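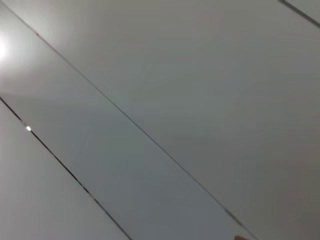
Pale gray-white panels, long thin seams between them.

Wiven room surfaces - README
last edit 2021-05-31, Rongrong Jiang

What's in it

Pictures of plain room surfaces. Panels, seams, joints, corners, bits of trim. One folder per room, two rooms so far: Ellcombe and Llanos. Started in December as a folder for the Skeda refit, then people kept asking for it so now it has a readme.

100 pictures total. 40 from Llanos, rest Ellcombe.

Files

surfaces/ellcombe
surfaces/llanos
notes.csv - one row per picture
skip.txt - 11 names, dupes mostly, leave them out if you're counting anything

notes.csv columns

name
room
surface (ceiling, wall, floor, unsure)
seam (none, thin, wide, mixed)
light (even, falls off, glare)
comment, free text, often blank

"unsure" is a real value, please keep it. Long flat panels look the same on a wall as on a ceiling when there's nothing else around them. Don't guess from the tilt.

"mixed" = seam changes along its length, e.g. a stretch that looks thicker or darker than the rest. Could be a wider gap, could be shadow. We didnt measure gaps.

"glare" includes small bright points on a seam, not just big washed out patches. If it's both glare and fall off, put glare and say so in the comment.

Color

Not corrected. Same kind of panel can come out bluish gray in one part and warmer in another. Don't use this to match paint, somebody at Skeda tried.

Known problems

- comment column has commas in it, quote properly when you read it in
- Llanos seam labels done in one evening, need a second pass
- specks near seams are not labelled seperately, only in comments if at all
- no scale marker in anything

To do

split "wall" into panel / painted
recheck the unsure rows against the Ellcombe floor plan
move skip.txt names out of the main folders

Fixes to Rongrong, send the row not the whole csv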